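Wukon Wood Blocks: notes on the block set and the table
README, version 2
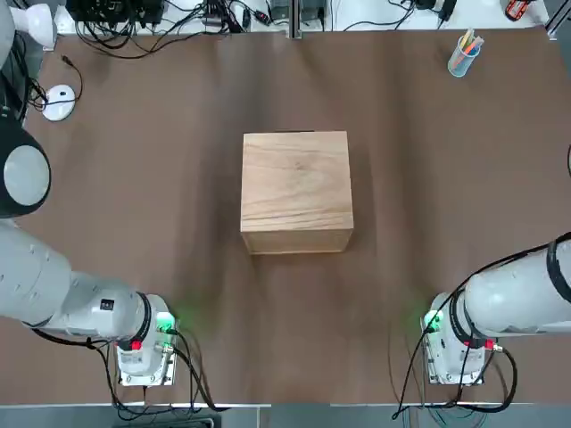 Single block on the covered table, seen mostly from above.

What is in this folder

This folder keeps the notes and photographs for the Wukon block set. The set has 40 wooden cubes, all pale in colour, all without paint. The notes tell how the blocks are named, how the table is prepared, how one block is put in its place, and what we know about the wood. I wrote them for colleagues who will use the set after me, and also for anybody who has downloaded the photographs and wants to understand the file names.

Please excuse my English in some places. If a sentence is not clear, write to the Lusanberg workshop address and I will correct it.

Last revision: 23 January 2024

The blocks

Every block is a plain cube. There are no letters, no holes and no pegs. We asked the supplier, Ekpo, for cubes with no varnish and he sent them with the edges only lightly sanded. The colour is a pale tan, but it is not the same on all pieces. Some are more yellow, and 7 of them have a pink tone which you notice only when they lie next to the others.

The grain is the best way to tell one block from another. In the photograph at the start of this file the darker lines go across the top face in curved streaks. On other blocks the lines are straight and very fine, and on a few there is almost no line at all. For this reason each block has a short grain note in the list (file blocks.txt), with one of these words:

curved: the lines bend across the face
straight: the lines run from one side to the other
faint: the lines are hard to see in normal light
mixed: two faces of the block do not agree

The note is always for the face which is up. When a block is turned, the note must be changed too. I forgot this at the beginning, so the oldest notes have been checked a second time.

The table and the cover

The worktable is covered with matte brown material. We tried a white cover first and the pale wood was lost on it. Green was better, but it gave a colour to the sides of the blocks. Brown is dark enough to show the edge of the cube and it does not shine.

The cover is never perfectly flat. Small wrinkles stay in it even after smoothing by hand, and they can be seen in the photographs as faint lines. We do not iron it and we do not remove the wrinkles from the pictures. If you need a clean background for your work, you will have to do this part yourself.

Shadows are also left as they are. A cube makes a faint shadow on the brown surface, and its direction depends on which lamps are on. The lamp setting is written in lamps.txt for each group of photographs.

How to place a block

1. Smooth the cover from the middle to the outside.
2. Wipe the block with a dry cloth. Do not use water, the unfinished wood takes marks very quickly.
3. Put the block near the centre of the table, with the chosen face up.
4. Check that the front face is parallel with the front of the table. By eye is enough.
5. Write the grain note before the photograph is taken.

One block at a time is the normal arrangement. Rows and towers are in a different folder, named Valtumgate after the room where we made them, and they have their own README.

File names

The name begins with the set, then the block number, then the face. For example, wukon_37_top means block 37 with its usual top face up. If there is a letter r at the end, the block was rotated by a quarter turn on the table. No other letters are used.

Known problems

Block 37 has a small dent on one corner. It came like this from Ekpo. We kept it in the set, but it is not good for stacking.

In the month of May the workshop is more humid and the blocks become a little bigger. The difference is small, but if you measure them in that season please write the date beside the number.

The colour of the wood is not calibrated. Two photographs of the same block can look a little different in tone, and the front face is often darker than the top. Please do not use the photographs to decide the species of the wood. Ekpo did not tell us and we did not test it.

Care and storage

The blocks are kept in a cardboard box with a lid, in two layers, with a sheet of paper between the layers. Keep the box away from the heater. If a block becomes dirty, use a soft eraser first, then very fine sandpaper if the mark stays, and add a line to changes.txt. The brown cover is rolled and not folded, otherwise the wrinkles become permanent.

Use of the files

You may use the notes and the photographs for teaching and for your own projects. Please mention the Wukon set and the Lusanberg workshop. If you find a wrong grain note, send the block number and the face, and the list will be changed in the next version.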